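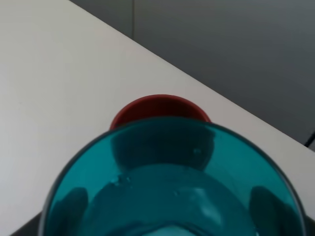
A teal cup with a red one behind it.

Rory Pringle has 12 minutes before a call with a supplier, so we talk fast. He runs process engineering at Dikeo, the pressure sensor outfit in Cerolville, and he's just come off a November he describes as "mostly phone calls."

The reason for the calls: packaging. Dikeo designs its own sensor dies but has them made elsewhere, and until this year had them packaged elsewhere too. Now that last step is coming in-house, under an agreement with Ruppert, which supplies the bonding line and trains the crew.

"We were waiting 16 weeks for parts," Pringle says. "Sixteen. You'd find a drift problem, fix the adhesive, then wait a whole season to see if you'd fixed it. Customers are polite about that once."

First lots went through last month. 476 parts in the first, and he won't give me the yield. "Lower than I wanted. Better than Kulap bet."

Kulap is Kulap Nilsuwan, who looks after test. She joins halfway, still in her clean room boots. Her worry is stress on the die. Glue it too hard and the zero point wanders when the temperature moves.

"At 110 degrees you see everything," she says. "Parts that look beautiful on the bench. Then they don't come back to where they started."

Softer adhesive helps, she says, but slows teh cure and the wire bonder doesn't like it. They're still arguing about which one. Pringle leans one way, Nilsuwan the other. Neither would let me print the product names.

And the money? Most of the first year's output is spoken for by Jemetti, which builds labour-saving controls for irrigation pumps. Wants its sensors sealed against silt and fertilizer. Pringle calls it a fussy customer, then asks me to say "careful" instead. Both, then.

Would they ever bring the wafer work home as well?

"No. God no," Pringle says. "Have you priced an etcher?"

Nilsuwan is less sure. A small pilot line, maybe, shared with a university, just for the odd stuff. He shakes his head at her through the whole answer.

His phone goes. Supplier's early. Nilsuwan stays on a few minutes to talk about hiring: two technicians wanted by spring, bonding experience prefered, and she'll take calls at the Cerolville office.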